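Moving the feed reader to a flat file

I finally retired the database behind my feed reader in November. It had grown to 3961 entries over the years, and most of them were posts I had read once and never opened again. 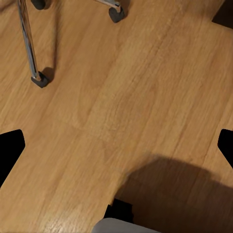 The replacement is one text file per feed, one line per post: date, title, link, read flag. Tabs between fields. A short script fetches every 30 minutes and appends whatever it hasn't seen before. Duplicates are caught by link only -- titles change too often to be useful.

Before the import I dropped everything older than two years, which left 2370 lines. The search I used to run as a query is now grep, and at this size I can't measure a difference in speed.

Two problems so far. Some feeds rewrite their links when the site moves, so the whole archive shows up again as unread. I handle that by hand with a small table of old and new prefixes. The other is character encoding. Nanna Kirkegaard wrote to point out that my script assumed UTF-8 everywhere, and that one feed we both follow still serves Latin-1. The script now reads the header first and converts on the way in.

Syncing to the laptop is plain rsync, one direction. Read flags set on the laptop are lost. I may fix that with a second file for flags only, merged at fetch time.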